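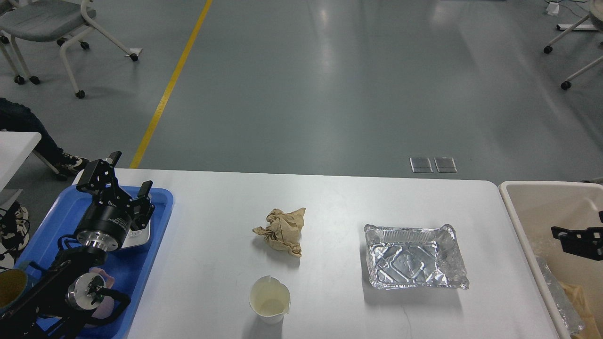

Lunch table, 1:15. Bag, cup and foil tray still out, bin on the right.

fulholm_dee
Second floor break table again. Can we settle what goes where? There's already foil and brown paper together in the cream bin, so I don't know if that one is for trash or recycling.

Ognjen Bošković
Paper bag is recycling if there's no grease on it. Foil tray is recycling if you rinse it. Cup is trash.

cai62
Cup is paper. Why is it trash?

Ognjen Bošković
Most paper cups have a plastic lining. The hauler in Caltstead won't take them. It was on the sheet they sent out in May.

cai62
My building in Fadport takes them with the cartons. Same county.

parcelroom4
Different hauler. I wouldn't go by Fadport.

fulholm_dee
That cup has yellowish stuff dried on or stuck inside anyway. I'd call it trash wherever you live.

cai62
Fine on the cup. I don't agree about rinsing trays. It takes more water than the tray is worth.

parcelroom4
A quick wipe with a used napkin does it. Then press the tray flat so it doesn't fill the bin. One corner on that one is torn already so watch your fingers.

Ognjen Bošković
Don't flatten it too small. Ball up the loose foil sheets together, leave trays more or less whole.

parcelroom4
Ours told us the opposite.

fulholm_dee
So is the cream bin mixed or not?

cai62
I've been treating it as mixed.

Ognjen Bošković
It was supposed to be paper only. I'll put a label on it.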